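Grimow – eine Sammlung von Flurnamen und was die Leute dazu erzählen
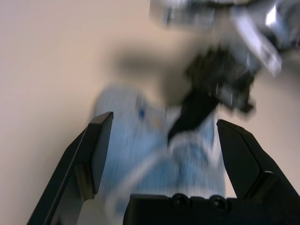

Sturnley, August 2022

Schön, dass du hergefunden hast! Grimow ist mein Feierabendprojekt, inzwischen seit 3 Jahren: eine Tabelle mit gut 3000 Flurnamen, also Namen für Wiesen, Hohlwege, Tümpel und Waldstücke, die auf keiner normalen Wanderkarte stehen. Angefangen habe ich mit den Heften von Reynaldo Fajardo (danke nochmal, Reynaldo, die Kiste kriegst du bald zurück), dann kamen die Gespräche dazu, und dann wurde es irgendwie immer mehr.

Was drin ist

namen.csv – ein Name pro Zeile, mit Schreibvarianten, Gemeinde und Quelle
erzaehlt.csv – kurze Notizen aus den Gesprächen, von mir abgetippt
karten/ – grobe Lage, auf rund 2 Kilometer genau, genauer wollte ich es bei Privatgrund nicht haben

Alles UTF-8, Trennzeichen ist das Semikolon. Excel zerlegt dir gern die Umlaute, also bitte über »Daten importieren« öffnen und nicht einfach doppelklicken.

Was noch hakt

Die Spalte »deutung« ist mit Vorsicht zu genießen! Bei acht Gemeinden habe ich nur die alten Schreibweisen und keine Aussprache. Shagufta Khokhar hat die Lautschrift durchgesehen, aber nur bis zum Buchstaben M – der Rest ist von mir und entsprechend wacklig. Doppelte Einträge gibt es auch noch, vor allem bei allem, was mit »Brühl« anfängt.

Mitmachen

Korrekturen am liebsten als Issue, eine Mail geht genauso. Schreib bitte dazu, woher du den Namen kennst, »von meiner Oma« reicht völlig. Iqra Ansari und ich gehen die Meldungen im Oktober gemeinsam durch, danach gibt es die nächste Version.

Lizenz: CC BY 4.0, als Quelle genügt »Grimow-Sammlung«.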